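4.2 Fusing wrist and fixed views for grasp planning

Reading time: 6 min
November, by the Olby perception group
3 comments · 16 shares

The planner described in Section 3 takes its input from two sources: a camera on the wrist and a camera fixed at the workspace. Both streams pass through Drelalero, our tracking layer, before any grasp is scored.
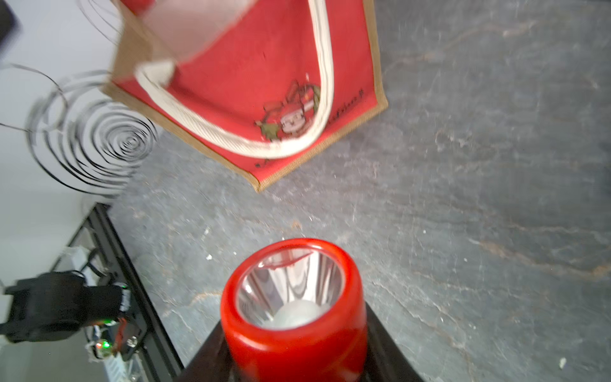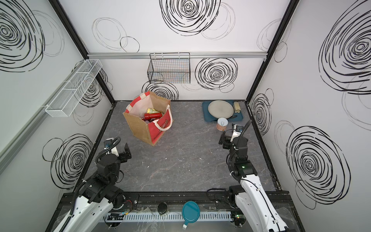

Figure 4. The jute bag with the red printed panel, from the wrist camera (first) and from the fixed camera (second).

Drelalero keeps one pose estimate per object and updates it from whichever view has the lower expected error. The fixed view supplies the coarse estimate and the wrist view refines it once the gripper is near. The difficulty lies in parts that change shape. In the first view of Figure 4 the rope handle crosses the front of the bag and hides part of the printed drawing, so a matcher that relies on the print alone loses a share of its key points. We therefore fit the handle as a separate curve with 16 control points and mask the pixels it covers before matching. The body of the bag is treated as a box with soft sides. Blur is handled by a per-patch weight; the upper left corner of the bag in the same view would receive a low weight and add little to the fit.

The spiral marks on the walls, plain in the second view, raise a further problem. They give strong edges at many angles, and an early version of the curve fit took them for handles. Candidates lying on a wall plane are now dropped, with the planes taken from the Zurnmont calibration file.

We ran 358 trials with the full method and 260 with the curve fit switched off. Without it, the planner asked for a second look in almost 28 per cent of trials. The refined pose is passed to the Long controller, which plans both arms in a shared joint space and holds one arm still while the other closes. Joint limits and the cost terms are listed in Section 4.3.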